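Notebook, bench room — entry for May 2024

Continuing from the page where I stopped with the bins. I write down everything in one go because Štěpánka Hájek comes back from her leave soon and will ask me where things are.

The bins first. We have two of the big grey ones from Bistex on the long table, one in front and one behind. I measured the front one again because in the February entry there are two different numbers, one from me and one from Hervé, and they do not agree. Inside length of the floor, measured along the metal from corner to corner: 458 mm. Hervé had measured at the top, where the walls are already wide apart, so of course his number was bigger. Neither of us wrote where the ruler was. From now on, please, the floor, and the word "floor" next to the number.

The walls slope quite a lot. It is pleasant when you put your hands in, but it also means that a bar which stands against the wall slides down and finishes close to it, lying along the bottom. I tried to set one bar on the slope on purpose and it did not stay. Ximena Olvera says she likes it this way, because nothing remains high up and you see everything from above. I would like a bit more flat floor. We did not agree and I leave it.

The metal floor. It is scuffed all over. I cleaned it with the blue cloth and warm water, then with the spirit, and the marks remained, so they are scratches and no dirt. Montserrat Cortés asked if we should turn the plate over and use the other side. I took it out and looked: the other side is a little better in the middle but it has a sticky rest of the protection film on it, and I did not manage to remove it with my nails. I put the plate back as it was. It rattled until I pushed the long side down first and the short side after. The other order does not work, I tried it several times.

The bars. We use the red and the dark green ones for the moment. The yellow set from Voltel is in the drawer under the window and stays there, the corners are too sharp and Gonçalo Baptista has cut his thumb already. In the front bin I want 6 bars, three of each colour, this is what we said at the table and what is written on the sheet. With more of them they begin to lie on top of each other and I cannot compare one time with another. Yesterday somebody had put the whole box in and it took me a good while to pick them out again.

I weighed the bars on the kitchen scale, one after the other. All of them came to more than 300 g, the red ones a little heavier than the green. I do not trust the last digit of this scale, it changes when the door is opened. If somebody wants the real weights, the good scale is in the chemistry corridor and one has to sign for it.

Mixing and pouring. What I do now is the following. I put the bars in the small tray, red and green alternating, and hold the tray low over the bin, a hand's width above the floor. Then I tip it slowly towards the left. When I tip it from higher, the noise is terrible and Hervé closes his door. After tipping I do not correct anything with the hand. It is difficult not to do it — when two bars lie almost end to end I always have the wish to separate them — but then it is me who arranges them and the whole tipping has no sense.

I made the tipping many times before lunch and drew each result in pencil in the small book (the one with the elastic, on the shelf). The drawings are not beautiful but one can read them. I draw only the long side of each bar as a line and write R or G next to it. Two things I noticed when I turned the pages:

The green ones go often to the same side together. I thought it was the tray, because I always begin with green, so I started with red for the second half. It became less but it did not disappear. Maybe I tip more strongly at the beginning without noticing. Montserrat will try it tomorrow with her own hands and without looking in my book.

Bars that lie parallel and close to each other are the annoying case. You cannot get a finger between them. A V shape is much easier, there is always an open end where you can start.

Light. The lamp from Beltrán over the table makes the short ends and the edges of the bars look paler than they are. Ximena thought that one bar was damaged, and I went with it to the window, and it was only the lamp. I turned the lamp a little towards the wall. It is better, but the metal floor still gives some reflection in the afternoon. We could hang a paper in front. I have not asked if this is permitted near the lamp, it gets warm.

The table. The wooden top is good, I have nothing against it, but the bins move on it when you push. Gonçalo brought the rubber mat from Roston and we put it under the front bin for one hour. With the mat it does not move, but the bin stands higher, and then my height for the tray is wrong, and the bin behind is not at the same level any more. We took the mat away. I made small pencil marks on the wood at the corners instead. Please do not rub them out when you wipe the table. If the bin has moved, push it back to the marks from the short side, with two hands.

The back bin. We keep it for the transfer part. It has to be standing straight behind the front one, and they should not touch, because when they touch, a push on one goes to the other. I use the thickness of my small book for the distance, which is not very scientific. Hervé promised a piece of plastic cut to the right size.

Still open from the last entry: labels on the drawers (not done), the second tray (ordered, not arrived), the question with the box of spare bars, which is too heavy to be on the top shelf. I moved it to the floor next to the radiator for now. It is in the way of the vacuum cleaner there, I know. 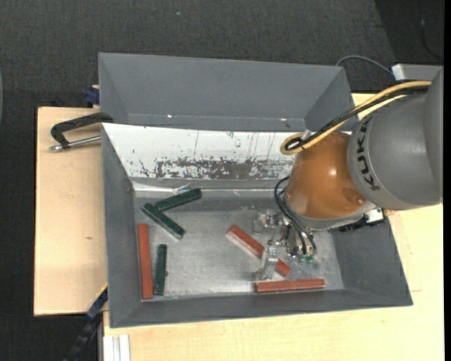
FRONT BIN / LAYOUTS

All three green on the left side again, as in so many of my drawings. The upper two make a V lying on its side, and the third is close to the lower corner with a red one next to it on the wall side, nearly parallel. So the annoying case and the easy case in the same layout. The other two reds are away from the greens, one diagonal and one almost flat below it.

I would take this one as the reference for Montserrat. She can compare her pages with it, and for the parallel pair she should write which bar she would take first and with which hand. I go for the red, because I can come from the wall. Ximena goes for the green.

To buy: pencils, a second blue cloth, something for the sticky film.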